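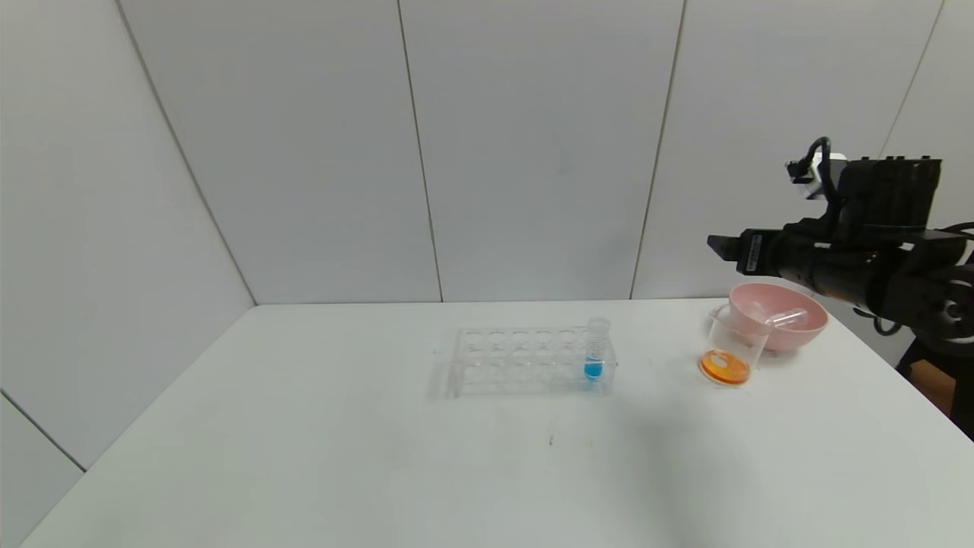
Figure 52. Work area with rack, cup and bowl, arm on the right side.

Teach the grasp point in Skinent

1. Move the arm above the table and press Hold.
2. Open Perception and select Clear Objects. Transparent parts give weak depth, so set the frame average to 40.
3. Mark the rack as Fixed and the bowl as Source.
4. Set the approach height to 200 mm – measured from the table, not from the rack.
5. Press Plan.

Note: If error 221 appears, repeat step 2.

Caution: Keep hands away while Plan is running.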